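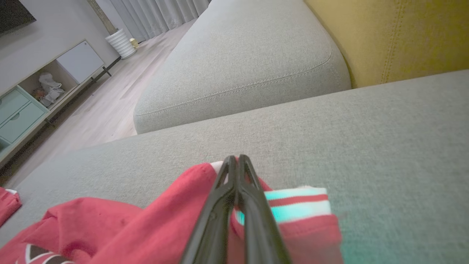
Chapter 5. Folding Clothes in the Living Room

5.1 Why the sofa is a good place to begin

In many homes the clean washing does not go directly to the bedroom. It comes first to the sofa, and there it waits. In this chapter we use the sofa as a folding table. A seat cushion with a firm, woven cover is suitable, for the cloth does not slide on it so easily as on polished wood.

Sports shirts are our first material. They are light, they have printed numbers, and the cuffs or hems are often ribbed, sometimes with stripes in other colours. A red shirt on a grey seat is easy to see, so the beginner can find the edges quickly.

Before you fold, find three things: the collar, the hem and the side seams. Lay the shirt with its front down. Smooth it with the flat hand from the middle to the sides – do not pull.
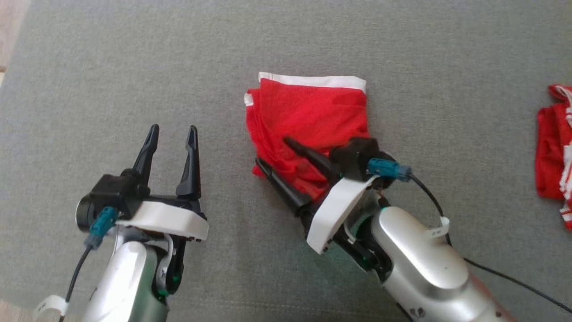 After this, bring each side to the middle, so that the shirt becomes a long strip. The sleeves lie on the strip and not outside it. Then fold the strip from the hem up to the collar, one time for a large drawer and two times for a small one. The finished piece should be a rectangle, and a white border, if the shirt has one, can serve as your straight line.

Put the finished piece at one end of the seat and keep the middle free for the next.

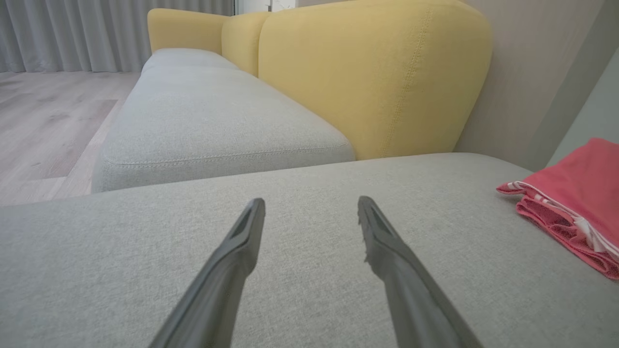 What should I do if the folded piece opens again?
Press it with the palm for a moment and turn it over, with the loose edge below. Thin sports cloth opens more easily than cotton.

5.2 Garments with print

A large printed number is stiffer than the cloth around it. When a fold goes across the number, it may leave a line in the print. Chih-ming Lau, who taught this course before me, advised students to place the fold beside the number whenever the width of the shirt allows it. Collect the shirts on the seat first, and take one at a time.

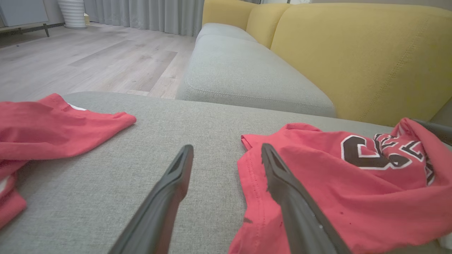
Can two shirts be folded together?
It is possible with thin ones, but the beginner should fold them separately. Two layers move against each other, and the corners become uneven.

Exercise 2 at the end of the chapter returns to this point with long sleeves.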